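Push pins come mixed in the tub, and most people leave them that way until they need eight of one color for a map or a chart. Sorting them once into a divided box takes an evening at most, and keeping them sorted takes almost no time after that. These steps cover the sorting, the map key that goes with it, and what to do with the strays.

## What you need

- A clear plastic box with a hinged lid and fixed compartments
- A shallow tray or baking sheet with a rim
- A sheet of felt or a thin dish towel
- A small magnet, wrapped in a piece of paper
- A scrap of corrugated cardboard
- A fine-tip marker and a few small labels

Fixed compartments matter. Boxes with removable dividers are fine for beads, but a needle can slide under a divider and end up in the next section. The one I use is a Skelico box. Any brand will do if the dividers are molded in and the lid closes flat against them. Check that before you buy by closing the lid and looking at it from the side. If there is a gap between the lid and the top of the walls, the pins will mix the first time the box tips over.

## Step 1: Choose the colors before you pour

Decide what each color is for. Write it down on paper first. My pins go into a wall map of the delivery stops around Conville, so the colors stand for the state of a stop: confirmed, waiting, moved, closed. If you only use pins on a notice board, you can sort by color without giving the colors any meaning, and skip to the next step.

If you have more colors than compartments, keep the ones you use most in the box and put the rest back in the tub. Don't put two colors in one section unless they are far apart, such as white and black.

## Step 2: Pour onto felt

Lay the felt in the tray and pour out a handful at a time. On bare metal the pins roll in circles and the points get dull against the rim. On felt they stay where they land. Don't pour the whole tub. A tub of 1,000 is too much to look at, and you will end up pushing the pile around with the side of your hand, where the needles are.

Work under a good lamp. Navy, royal blue and dark green are hard to tell apart in yellow light, and this is where most sorting mistakes come from.

## Step 3: Pull one color at a time

Pick out all of one color from the handful before you start on the next. It goes faster than picking up each pin and deciding where it belongs. Hold pins by the plastic head and drop them in from low over the compartment. Start with the color that stands out most, usually white or red, and leave the blues for last, when there is less on the felt to confuse them with.

Fill each section no more than two-thirds full. If the pins are level with the walls, you can't get your fingertips in without getting stuck, and the lid will press on them.

## Step 4: Put similar shades in order

Place the compartments in an order you can remember. Light to dark works, and so does the order of the map key. Whatever you choose, look closely at the blues and greens. A teal pin in with the royal blue ones is easy to miss in the box and very easy to see once it is on the wall. My front row runs white, navy, bright green, teal, royal blue. Red has no place in that row, so any red pin that comes up goes on the table in front of the box until I am done.

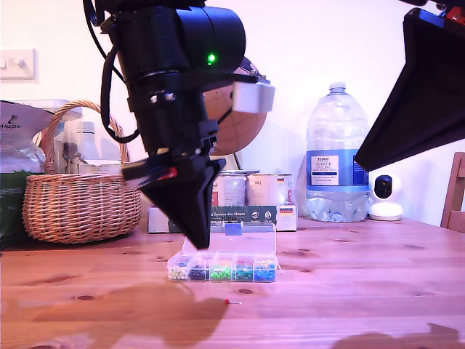
One reader of an earlier version of this page, Pronon, disagreed with keeping navy and royal blue in the same box at all. After a week of pulling the wrong one for a board at work, Pronon moved navy to a separate jar and put yellow in its section, and says the mistakes stopped.

That is a reasonable change if your blues mean different things. If they don't, leave them together and save the space. You can also put the two blues at opposite ends of the row, which is what I would try before buying a jar.

## Step 5: Deal with the strays

Every tub has pins that don't belong in the box: bent needles, cracked heads, odd colors. Sort them like this:

1. Push bent pins into the scrap of cardboard so that the points are covered, fold it over and tape it shut before it goes in the trash.
2. Throw out cracked heads the same way. They come off in your hand when you pull the pin from a wall.
3. Keep good pins in odd colors together in a small jar with a lid. They are useful for hanging the map itself.

When you finish, run the wrapped magnet over the table and the floor below it. Wrapping it lets you pull the paper away and drop whatever it caught back onto the felt. Do this before anyone walks around barefoot, and before you move the chair.

## Step 6: Label the lid

Write the meaning of each color on a small label and stick it inside the lid, in line with the compartment. Labels on the outside rub off when the box is stacked. If the lid has a latch, leave that area clear so that it closes all the way.

Copy the same key to a card and pin it to a bottom corner of the map. When the key changes, change both.

## Keeping it sorted

Return pins by color when you take a map down. Put them on the felt first and check for bent ones. My last map, for the Briem route, had 83 pins in it, and two of those went in the trash.

Keep the box flat in a drawer, out of reach of children and pets. Stand it on edge only if you have checked that the lid holds the pins in place. Open it on a table, never in your lap, and close it before you carry it to the wall. If you need pins at the wall, take a few of one color over in a bottle cap and leave the box where it is.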